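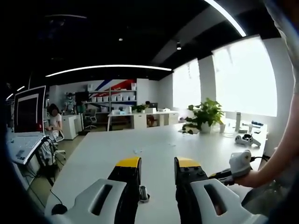 Gernodeck hand unit at the teaching table, small metal cylinder set upright.

Gernodeck teaching set
Supplied by Pamska, Pirkitbridge
Page revised 2023-01-20

Gernodeck is a hand-held two-finger gripper for showing small-parts handling tasks to a robot cell. The operator carries out the task with the gripper in the hand, and the recorded runs are used to prepare the cell program. It suits short, repetitive jobs at bench height: picking, standing upright, placing on a base, sorting fasteners and rings.

What is in the set
Two hand units, cabled
Four spare finger pads
Calibration plate
Recording software, one seat
Printed operator guide

Working with it
A new task normally needs between 375 and 500 runs before the first trial in the cell. Runs should be spread over several operators, as one person's habits will otherwise carry through to the program. Sessions are best kept under an hour, with a change of hand at the midpoint. Set the part down in a different spot for each run and close the fingers squarely on it. A run with a dropped part can be kept if the operator picks it up again without a pause; otherwise discard it.

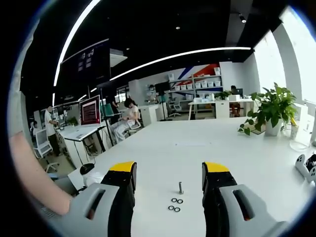
Van Wijk, who have had the set on their fastener line since November, write that the recording was the easy part and the rota was harder. Their bench assemblers had expected to hand the job over and go back to other work. Instead, two per shift now teach and check the cell, and the firm had to write a new grade for it – pay included. They would settle that before ordering.

Pamska's advice is the same. The cell takes over the placing of parts. Loading trays, clearing jams and judging doubtful parts stay with people, and the checking load rises during the first weeks. Allow paid time for teaching. It should not be added on top of a normal bench quota.

Run data holds finger position, hand movement and the view from the unit. Operator names are not stored. Sites that want to compare operators will need a separate agreement with their staff, and the software has no report for it.

Service
Finger pads are a wear part and should be changed after some 2,000 closures. Check the bolts on the finger tips at the same time. Cables are replaced by Pamska only.

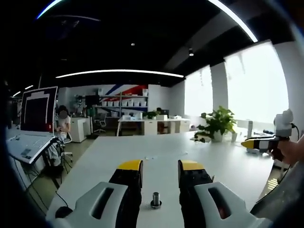
Ordering and lead time
Standard sets leave Pirkitbridge within 9 working days. Extra hand units can be ordered singly and are paired on site with the calibration plate. A half-day of operator training is included with the first set – later sessions are charged at the day rate.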